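About Trostora

Trostora is a small independent news service that reports from the criminal courts. We sit in on bail hearings, sentencings, appeals and the long, slow days in between, and we write up what was said in words that a person can follow without a law degree on the wall. If you have found your way to us because a case has touched your own family, you are very welcome, and we hope you'll find what you need without too much digging about.

We started out in two rented rooms above a shoe repair shop in Prusden, with one kettle, a shared telephone and a great many notebooks. The Prusden paper had stopped sending anybody to court by then, apart from the really big trials, and it seemed to us a great pity that so much was being decided just down the road with the press bench sitting bare. So we went along ourselves! The first report we ever published was a bail decision in a fraud case, and it was read by 18 people, several of whom we were related to. We were thrilled all the same.

These days we cover 111 court buildings, from the big city centres to the little ones that share a car park with the library, and our archive holds 3,477 finished case reports. Every one of them is free to read. We follow a case from the first hearing to the last wherever we can, because we have always felt it unfair that a charge should be on the front page and an acquittal nowhere at all (if you have ever been on the wrong end of that, you'll know how much it matters).

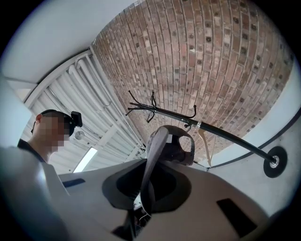 Court reporting has a good many rules, and we take them seriously. We don't name children, we don't name people who have complained of sexual offences, and we keep to every order a judge makes, even the ones we have written in to argue against. Whoever joins us spends their first weeks learning all this before they file a word, and they learn it alongside people from all sorts of working backgrounds. We have never had much of a dress code either, and a black shirt like the one in the photo will do nicely for most days in the office, though we do ask for a jacket on the press bench. Shorthand is taught from scratch, so please don't be put off if you haven't got any.

We are paid for by our readers and by the local papers who take our copy. The largest of those arrangements is with the Kwiatkowski group of weeklies, who have printed our court pages since our second year and have been very patient with us over deadlines. Nobody who pays us sees a report before it goes out, and nobody can ask for one to be left out.

We do get things wrong from time to time. When that happens we put the correction at the top of the report, with the date, and leave it there for good. If you think we've made a mistake about you or someone you care for, do write to the Talach desk, our corrections team, named after the street where they first worked. They read everything, and they will write back, although in a busy spell it can take up to 2 weeks.

Our open afternoon for students comes round each February and places go quickly, so keep an eye on the notices page over the winter.

Page last updated July 27, 2024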